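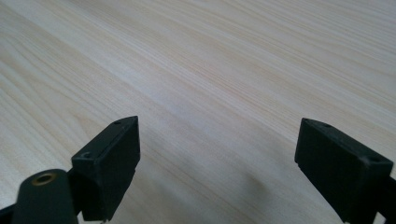
Pliturier, Drurneck site. Minutes of the Birka hand tool safety meeting, 13 Nov 2018. The meeting was called to go over the pinch injury on the table work and the stiff closing that was reported before it. Sohail Ghumman took the chair. It was agreed at the start to keep to the hand-held Birka grippers and leave the fixed arms for the usual monthly meeting. For the benefit of those from the Cronin office, he pointed out the two black finger pads, the small holes along their top edges, and the brass-coloured insert on the rounded part beside the left finger, as these parts come up under items 2 and 3. The last minutes were accepted with no changes.

1. The injury

An operator was passing a gripper across the corner of the table when it closed. The skin between thumb and first finger was caught in the linkage and bled a little. First aid was given on site and the operator went back to light work the same day. The entry in the accident book gives the time and the tool but says nothing about how the tool was being held. Sohail to get a fuller statement from the operator and add it to the entry.

There was a long discussion about grip. The training sheet says to hold the tool by the body, well clear of the linkage. Several people said they find this tiring and shift their hold after the first hour. It was accepted that the sheet was written for the older, lighter tool and has not been looked at since August.

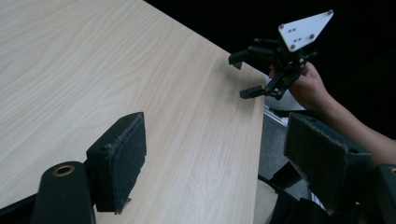
Second gripper held beyond the table edge, fingers wrapped round the underside of the linkage.

Agreed that this hold is to stop until a guard is fitted. Supervisors to mention it at the start of each shift. The Cronin office asked whether gloves would help. The view of the meeting was that a loose glove could be drawn in and make matters worse, so no gloves for now.

2. Stiff closing

Of the 680 runs logged on the Birka tools since August, 17 carry a note that the fingers closed late or in a jerk. The notes are short and most do not say which finger. The workshop stripped one tool and found the left pivot dry, with fine grit in the grease that was left. The working theory is that the fingers stick, the operator squeezes harder, and the jaw then goes over all at once. This has not been proved. The tool from the injury has been tagged out and is locked in the workshop cupboard. It is not to be cleaned before it has been measured.

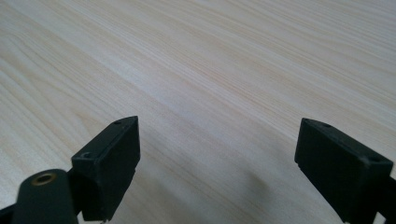

Jaws apart over the clear tabletop.

The workshop would like a closing check done with nothing between the jaws before every session: open fully, close slowly, open again. Any catch or jerk and the tool goes back. There was some worry about lost time, but the check was agreed.

3. Pad screws

One pad was reported as rocking. The screw had backed out by a turn and was put back with thread lock. All pad screws to be checked by hand every 100 runs and the check signed for on the tool card. The question of new inserts was left over, as no price has come in.

4. Actions

Statement from operator and accident book entry: Sohail Ghumman
Trial guard for the linkage: workshop
Training sheet, section on grip, to be rewritten: Cronin office
Closing check added to the start sheet: shift supervisors
Measurements from the tagged tool: workshop, to be sent round before the next meeting

5. Any other business

The first aid box by the Drurneck benches is short of plasters. Sohail to reorder.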